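Visit report: two-arm bench kit at Merolska, Thursday

Present from our side: Siebe Verhoeven and me. From Merolska: Mirjam Van Loon (sales) and Jericho Sison (applications). Lies Stevens asked for a short write-up before the budget meeting, so I have left out most of the small talk.

Background

We have been looking for a small two-arm setup for the crockery line at Stondent since the spring. The sorting there is still done by hand. Roel Dekker had seen the Atach kit mentioned in a trade newsletter and got us an invitation. The other quote we hold is from Tripathi, for a single arm with a suction head, and Siebe has already been to see that one.

Getting there

The office is on the second floor, above a tile showroom, and the entrance is round the back. Parking is free but fills up by nine. We were let in at half past and had coffee while Jericho finished setting up. Everything is in one big open-plan room with the developers' desks in it, so the kit is shown in the same place where people work on it. It was a bit loud for talking but fine otherwise.

The bowl work

I had asked beforehand for crockery, as plastic blocks tell us very little. They had bowls in a few colours and sizes. Stacking is the part I cared about most, in particular how the gripper behaves when it comes down on top of a stack with a bowl turned upside down on it. A domed base gives the fingers very little to go on. 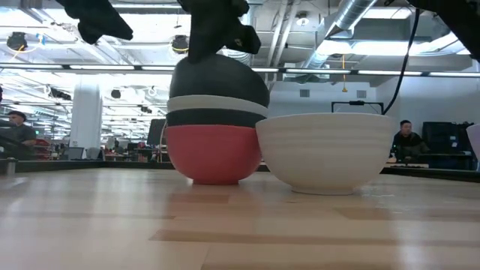 What is in the kit

The Atach is sold as a set: two arms, two parallel-jaw grippers, the black aluminium frame, the mounting plates and the cable set. The table is not included. Merolska use a butcher-block top and said any flat, stiff surface will do, provided the rails can be bolted down. Siebe asked whether steel would be all right and Jericho said yes, with different bolts.

The whole set weighs 123 kg packed and comes in two crates. Mirjam said assembly takes two people about a day. Finger pads are treated as a wearing part, and a bag of 10 costs 684 euros, which Siebe and I both thought was steep. She is going to check whether the price comes down on a service contract.

Teaching it a new task means guiding it through the job many times over. For something like our sorting, Jericho would plan on 300 runs before leaving it alone, and more if the bowls vary a lot. Ours do.

We also talked about reach. With the arms on opposite rails they meet over the middle of the table, so the middle is where handovers are done and the sides are best kept for putting things down. 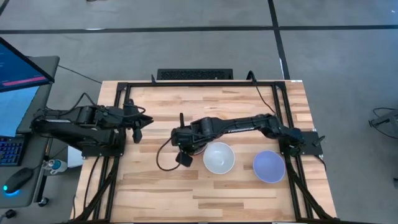
Our crates are deeper than anything Merolska have tried, and Siebe wants to know if the wrist can get into the corners. Jericho asked for a drawing of the crate with inside dimensions. I will send it this week.

Points I did not like

Cabling. There is a lot of it, and on our floor it would have to go in trunking. Mirjam said they can supply a cover kit but could not give a price.

Support hours are eight to five, and our late shift runs until ten.

Next steps

Siebe to compare the running costs with the Tripathi quote. Mirjam to send the service contract and the cover price. Lies, I would suggest we ask for a trial month with our own bowls before deciding anything. Mirjam did not rule it out.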